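Yarn stash, part whatever

Quick one tonight, it's nearly 11 and I still have the kitchen to do.

So the Fisedgate sale bag came home with me in November and has sat by the door ever since. 16 balls, mostly the Luvero cotton, a few of the Quaye sock weight that I swore I was done with. Also one Dovdale skein that got tangled in the car and I dont want to talk about it.

Plan was to get all of it off the floor and wound onto something small. No more bags. I have a drawer, the drawer is the limit.
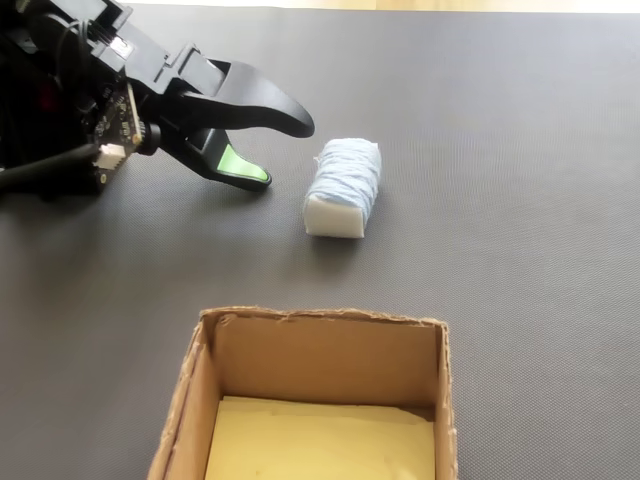
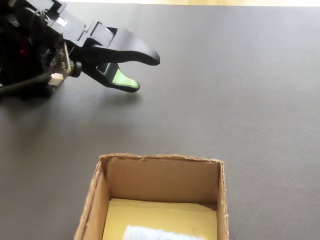
Cardboard bobbins are out, I'm sorry. They bend, they get those little notches that shred, and by the third rewind teh corners are gone. Tried clothespins too, cute but they hold nothing. What I like now is a scrap of foam. Light blue yarn around white foamy stuff, like the little block in the first photo, wrapped along much of its length and some bare at the end so there's something to pin the tail to. Squishy enough that the yarn grips. Stands up on its own too, good for a drawer you look down into.

Only thing is don't pull tight. I did a whole one tight and the middle went in like a waist and the yarn came off all kinked. Had to steam it. Loose and slow, TV on.

Done so far: the blues, one gray, half a cream. Left: everything else. Sock weight takes forever, 200 yards is a lot of little turns, my thumb is not happy.

Still need labels. Masking tape probably. If anyone has a cheap source for foam scraps let me know, the packing kind crumbles and the craft store wants too much for a sheet.

Ok dishes. More when the drawer shuts.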